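Home | News | Notes from the bench | Back issues | Contact 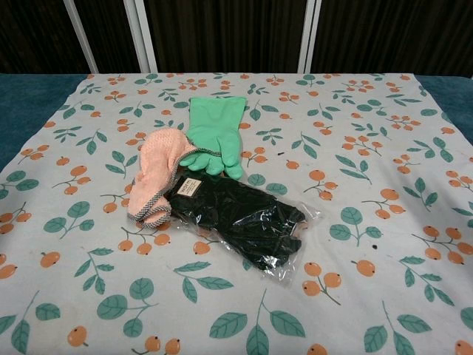 Do you have to write down how the table was laid before every run? It takes a minute, and our house rules now say it gets done each time, even when the setup looks the same as yesterday's.

Notes from the bench: the soft things rules
By Margit Csizmadia, December

I'll admit I grumbled when Dorottya Hajdu first sent round her draft. We had a perfectly good set of rules for handling boxes and tins at Buvthorpe, and I thought gloves and cloths could just borrow them. Then I went through the old logs one Wednesday (with a large pot of tea) and changed my mind. Out of 2,673 recorded runs with soft items, 131 had no note at all of what was on the table or which way round it lay. You can't compare runs like that, and I felt a bit sick looking at them, as plenty were mine!

So, the new wording. Name each item by colour and material, say which way the fingers point, and say if it's still in its packet. A glove in a bag and a glove out of one are two different jobs for a gripper, and we'd been filing them together under "glove". Cloths underneath get a line too, patterned or plain. 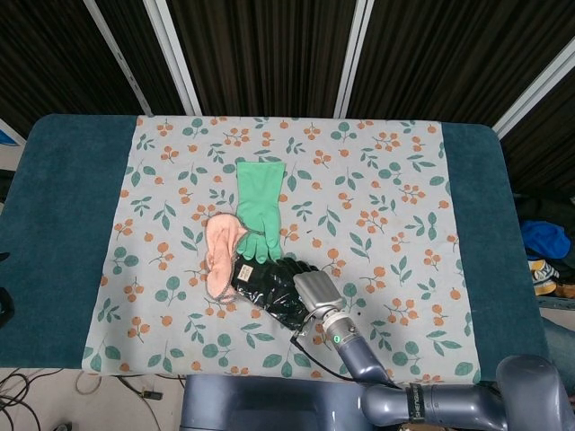
The other half of the draft is about pressing. With a hard box you know where the top is, but a folded glove might be any height, and it's tempting to let the arm keep going down until it meets something. Dorottya wants a lower limit set for each table covering, checked by a second person before the first run of the day, and checked again if anybody swaps the cloth. Hands stay off the table until the arm has been stopped - stopped properly, I mean, and not just waiting for its next move. I've been guilty of reaching in to straighten a corner, so that one's partly aimed at me.

Cables have their own paragraph, which got longer after Plurnmont sent us their comments. Theirs asks for a look along the whole length before starting, floor included, and we've pinched that word for word.

The draft runs to 16 pages, mostly tables you can skip. Comments to Dorottya by the end of the month, please, and do mark the page number.

Recent items
- Bognár visit: what we brought home
- Risia checklist, second version
- Labels that stay stuck
- Who signs off a stop button test?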